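The Bus to Trikorside

When Marisol Manríquez was sixty-one years old, she decided to leave Talavera. She did not tell it to anyone for 4 days. On the fifth day she told her neighbor, Eliseo Bautista, because he had the key of her house and it seemed to her not correct that a man should keep the key of a house where no one lives.

"Where will you go?" he asked.

"To Trikorside. My sister's daughter is there."

"Karla? She was a child."

"She is thirty-four."

Eliseo looked at the key in his hand. He was a man who repaired clocks, and he had the habit to look at small things for a long time. Then he said that the tomatoes would be ripe in one month and it was a pity, and he went inside.

The bus cost more than 300, and Marisol paid it from the envelope where she kept the money for her funeral. She thought that this was funny, but the girl who sold the tickets was young and maybe would not laugh. The ticket had the number 589. She put it in her shoe, as her mother used to do.

In April the road out of Talavera is full of mud, and the bus went slowly. Next to her sat a man with a wool hat, Yaw Tsikata, who was going back to his ship. He had a way of speaking that made every sentence sound as if he was reading it from a letter. He asked her if she had been to the sea.

"Never," said Marisol.

"Then you will be disappointed the first day," he said, "and the second day you will sit down, and you will not want to stand up."

They ate his oranges. At night the driver turned off the lights and somebody in the back was singing very low, always the same two lines, and Marisol thought about her kitchen. She had left a cup on the table. She could see it so clearly - the blue line on the border, the little broken place where you must not put your lip. She wanted to ask the driver to stop. But it was three in the morning and there was only the dark field on both sides, so she held her bag and waited until it was light.

Karla Alvarado was at the station with a coat over her pajamas. She had not changed so much. She still walked like her mother, with the feet a little open, and when Marisol saw it she had to pretend that she was looking for her suitcase.

The apartment was on the top floor, above a shop called Prellesero that sold lamps. Karla had to go to work at seven, so she showed her aunt the bed, the bathroom and the window that did not close well. Then she was gone, and for the first time in her life Marisol was alone in a house that was not hers.

She slept. When she woke up she did not know if it was afternoon or evening. She walked through the rooms with no shoes, touching the chairs. She thought that she should cook something, because a person who cooks is not a guest, and she went to find what there was. 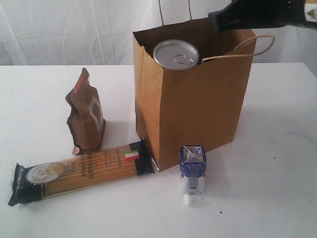 Spaghetti, and a can in the paper bag.

It was enough. Her sister used to say that with less than this she had raised two daughters. Marisol put water on the fire and stood beside it. From the window she could see a gray line behind the roofs, and she needed some minutes to understand that it was not a cloud.

The man on the bus was right. It was smaller than she had thought.

Karla came home at eight and found the table ready, with the plates turned upside down against the dust, the way they did it in Talavera. She stood at the door with the coat still on.

"You didn't have to," she said.

"Sit down. It becomes cold."

They ate. Karla asked about the house, and about Eliseo, and if the old clock at the school was still wrong. Marisol told her that it was wrong but always by the same hour, so everybody had learned to count with it. After the second plate she asked if it was far to walk to the water.

"Ten minutes," said Karla. "Do you want to see it tomorrow?"

Marisol took the ticket from her shoe, where it was since two days, and put it under the salt.

"Tomorrow is good," she said. "And bring a chair."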